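Matlala Golf Community Help > Rules and handicapping

Stroke allocation over two rounds when one tee is moved forward

Uyên Phùng
We run a two-round net stroke play event at Prullar in November. Round one is off the usual tees. For round two the greens staff want the 14th played from a forward position because the normal teeing area is being re-turfed. The hole drops from a long par 4 to a short one. Par stays the same and the rest of the card is untouched.

Do I need a separate course rating for the second round, or can I carry the same playing handicaps across both? And does the stroke index of the 14th have to change? The results go through Sturkska, which lets me edit hole length but appears to lock everything else once the first score is in.

Khang Tăng
Stroke index first. In net stroke play it has no effect on the result, as the full playing handicap comes off the gross total. It matters for match play and Stableford, and for the net double bogey cap when scores are adjusted for handicap purposes. Leave it alone.

The rating depends on how far the tee has moved. A small difference between the played length and the measured length is absorbed. Past that limit the rating has to be adjusted, temporarily, by whoever holds the ratings for your area. Get the exact yardage from the permanent marker to the new position, measured along the line of play, and send it to them before the draw is published. Do not pace it. 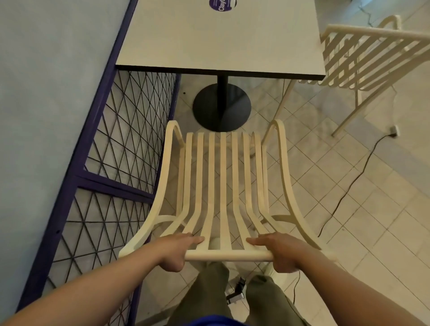
On the Sturkska side, the lock applies to the event and the rounds inside it, so the second round has to be built as its own event and the two linked under a combined leaderboard. Create a second tee set, name it so that players can tell it apart, and enter the temporary rating and the new length there. I set ours up sitting down with the laptop, and it is worth doing it that way, at a proper table, on a chair with a slatted back like the cream one in the photo or any other that keeps you upright, as the hole table takes a while and one wrong digit carries through to every playing handicap. Check the total length at the foot of the table against your card before saving. We had 4000 yards showing once where a row had been left blank.

Uyên Phùng
Thanks. Measured it this morning and it is more than 6 yards over the limit, so I have written to the ratings office. The second event is built. Combined leaderboard shows both rounds but sorts by gross. Is that a setting?

Khang Tăng
Yes, under Display, then Ranking basis. It defaults to gross on linked events.

Grodik
we just play it off the same card and nobody has complained. check your software version though, the old one drops linked events over 2000 entries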